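Ernwood Tool and Toy Library
Progress report to the Husell Fund, second half of the grant year

Hello again, and thanks for being patient with me on this one. I know the form asks for a page and I always go over, so I've put the money part first this time.

Where the money stands

We've spent everything in the shelving line and a bit more than planned on repairs. The part-time desk wage is right on budget. We underspent on printing, mostly on account of people liking the text reminders better than the paper cards (I still have a box of those cards if any of your other projects want them). I'd like to move what's left of printing over to repairs, if that's okay with you. The drill batteries are killing us.

Loans

We made 1,147 loans in this half of the year, which is a big jump for us! The first half was slow, and you'll remember I was pretty worried in my last report. What changed was the evening hours. We now stay open until 8 p.m. twice a week, and that's when the working parents come in, often with kids who head straight for the train sets while Mom or Dad picks out a sander.

The most borrowed thing is still the carpet cleaner. It went out so often that we bought another, and now there's a waiting list for both. After that come the pressure washer, the folding tables and the big marble run. The sewing machines are picking up too, especially since we moved them next to the door.

Late returns are about what you'd expect. Ladders come back on time, board games don't. I've stopped charging fines on the toy side and just send a friendly text, and we get things back at the same rate as before with a lot less grumbling at the desk.

The move to the Leler building

This took up most of my fall. The old room was too small and had that damp corner, so when the ground floor of the Leler building came up in October I jumped on it. The lease is for 2 years with the same rent for both, and heat is included. We closed for a week in November to haul everything over, and I will never again agree to carry a tile saw up a loading ramp in the rain.

The new space is bigger and dry, and there's a real counter. What it doesn't have is much parking, and a few of our older members have told me so. I've asked the landlord for a loading spot near the side door. I'm still waiting to hear.

Repairs and the Hegedűs donation

Hegedűs, the hardware store on the corner, closed its rental counter and gave us 20 tools, everything from a plate compactor to some very nice clamps. Most needed only a cleaning and new cords. The compactor needs an engine part I haven't been able to track down, so it's under a tarp for now – I'd say give me until spring on that one.

Missing parts on the toy side are still a headache. We weigh the puzzles and building sets when they come in, and that catches most of it. The wooden kitchen has lost its faucet for good.
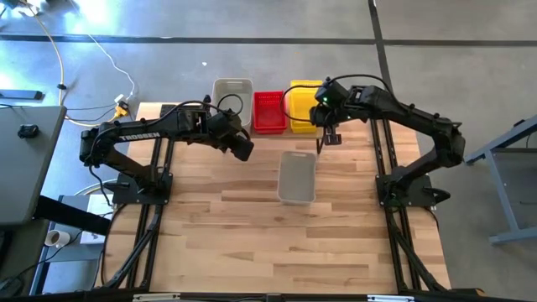
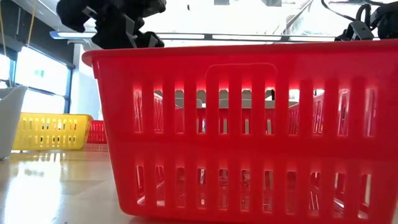

Membership

We signed up around 100 new households since my last report, a lot of them from the apartments behind the new building. They mostly hear about us from neighbors. The flyers did next to nothing, so I won't ask for flyer money again. The pay-what-you-can option is used by more people than I guessed it would be, and I want to keep it.

What's next

I'd like to start a beginner repair night in the spring, lamps and small appliances to begin with. I also need to redo the online catalog, where half the photos are missing and the snow blower is listed under kitchen. You'll get the full budget sheet separately, with the receipts in order this time. Please let me know about the printing money when you can, so I can go ahead and order batteries.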